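4. Filling and Starting the Clevano Feed Hopper

Read this section before connecting the hopper to the Pickering conveyor. The serial plate must show model 3619. Other models use a different outlet and are covered in their own guide.

CAUTION: Switch off and lock the main supply before reaching into the hopper or the outlet.

1. Close the slide gate at the hopper outlet. Push the handle in until the latch clicks.

2. Check that the four leg bolts are tight. Use a 13 mm wrench.

3. Remove the lid and wipe the inner walls with a dry cloth. Do not use solvent.

4. Pour in the material slowly. The rated load is 600 kg – do not heap material above the fill line.

5. Refit the lid and fasten both clips. The lid switch prevents a start if either clip is open.

6. Restore the main supply and turn the selector to FEED. The green lamp lights after a short delay.

NOTE: If the amber lamp flashes, the lid switch is not closed. Return to step 5.

7. Open the slide gate halfway and let the belt run until material reaches the far end.

8. Open the gate fully. Set the feed rate with the dial on the control box.

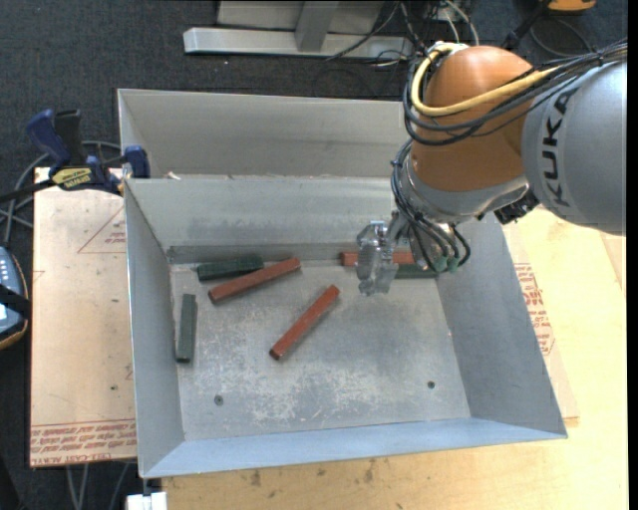
9. To stop, close the slide gate first, then let the belt run clear. Turn the selector to OFF.

CAUTION: Do not stop a loaded belt except in an emergency. Restarting under load wears the drive coupling.

10. Record the feed rate and the running hours in the log at the back of this guide. Inspect the gate seal every June and replace it if it is cracked.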